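Joining Two Hoses Is Harder Than It Looks for a Two-Armed Robot
By Corinne Kapoor
3 May 2020
36 comments | 716 shares

At the Alby laboratory, the usual measure of a good day is the number of hoses put together. The group, led by Yee-man Shek, has spent most of the past year on a task that a person in an appliance factory performs without looking: taking up two lengths of flexible hose and bringing their ends together so that one may be pushed into the other. The group's report, completed this spring, concerns what a robot must learn in order to do the same, and how much of that learning can be drawn from a small number of demonstrations.

The subject is of practical interest. Rigid parts have been assembled by machine for decades. A bolt held at one end has a known position at the other, and a program can be written accordingly. A hose gives no such assurance. It bends under its own weight, it turns in the grip, and it stores a little of the force put into it and returns that force at an inconvenient moment. Manufacturers have generally left such work to human hands, and the older literature on assembly says little on the matter.
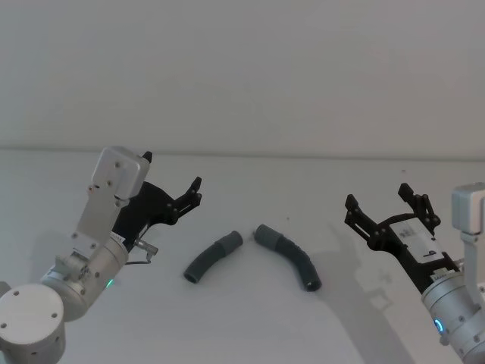

Two arms and two hose sections on the table at the Alby laboratory.

The method reported by Shek and her colleagues is called Mistar. It begins with demonstrations, in which an operator guides both arms through the task while the joint positions and the views of several cameras are recorded together. A model is then trained to predict the next short stretch of motion for both arms at once. In this respect Mistar resembles other systems that learn by imitation. The difference lies in how the recordings are divided before training begins.

Earlier work by the same group, under the name Wurnex, treated each demonstration as one continuous performance. The arms learned to approach the parts with confidence and then failed at the point of contact. Lyle Kasprzak, who wrote much of the training software for both systems, attributes this to simple proportion. Most of any recording is travel through open air. The portion in which the ends meet is brief, and a model that gives every moment equal importance will learn a great deal about travel and very little about joining.

"We had a robot with excellent manners," Kasprzak said. "It reached out very smoothly, and then it did not know what to do."

Mistar therefore marks each recording at the moments when the relation between the parts changes: when a hose is first gripped, when it leaves the table, when the two ends come near each other, and when they touch. The stretches on either side of these moments are given more weight in training. The remainder is kept, but it counts for less. 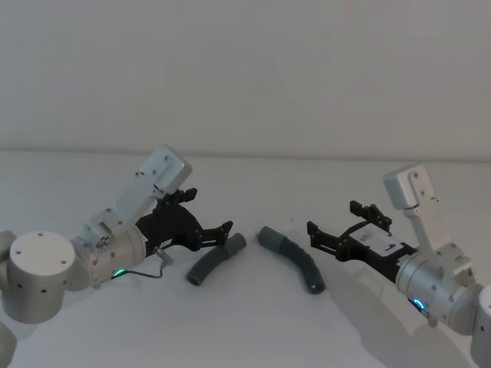
The marking was at first done by hand, and the group found this slow. Two people examining the same recording often disagreed on when the ends could be said to be near each other. Ragnheiður Grímsdóttir, who joined the laboratory in December, proposed that the marks be drawn from the motion of the arms themselves. Operators slow down when they are about to do something delicate, and they do so with considerable regularity. A rule based on this habit agreed well with the marks made by hand, and it has since replaced them.

The published trials compared the two methods on the same table with the same arms. Each system was given 36 attempts, with the starting positions of the hoses varied from one attempt to the next. Mistar completed the joint in 27 of them. Wurnex, trained on the same recordings, completed it in three. The full set of recordings came to 716 demonstrations, which the authors describe as modest for work of this kind.

Shek is careful about what these figures establish. The hoses were of one type. The lighting did not change, and the table held nothing that was not needed. An attempt was counted as complete only if the joint held when one arm released its grip, and the report does not claim that such a joint would hold under water pressure.
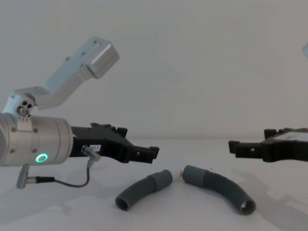
Outside opinion has been favorable, with reservations. Mavis Rosenthal, an engineer at the appliance supplier Halvorsen, read an early draft of the report and visited the laboratory over the winter. She regards the weighting scheme as the most useful part of the work, for the reason that it asks nothing new of the equipment. A firm that already possesses recordings could apply it without purchasing another sensor. Her reservation concerns time. The robot takes far longer to make the joint than a trained worker does, and Halvorsen would not consider it for a production line at its present speed.

Rosenthal also questioned whether the result owed more to camera placement than to the training method. The group answered with a further trial in which the views from the arms were withheld and only the wider views were used. Performance fell for both systems, but the distance between them remained.

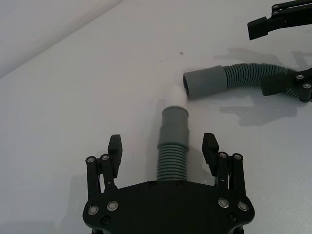

Alignment accounts for most of the failures that are left. In the wider views, two hose ends may appear to be in line when one is in fact above or behind the other, and a push made on that evidence slides past. The views taken close to the grippers are of more help at this stage. With one hose standing between the open fingers, a short white connector in its cuff, and the dark mouth of the second hose lying just to the right, the remaining error can be judged in a way that the wider views do not allow. Grímsdóttir reports that in such positions the model tends to correct the angle of the hose before it corrects the distance, as the human operators did. The behavior was not written into the program.

A second and smaller class of failures arises from the grip. A corrugated hose may be held firmly and still roll between the fingers when its far end meets resistance. The present grippers have no sense of touch, and the model learns of the roll only when a camera shows it. Kasprzak has begun tests with a softer finger pad, on which the group has not yet reported.

The next stage of the work will introduce hoses of differing stiffness, several of them supplied by Halvorsen. Shek expects the first results to be worse than those now published. The recordings for that stage are being collected by the same operators, and the marking rule will be left as it is until they are complete.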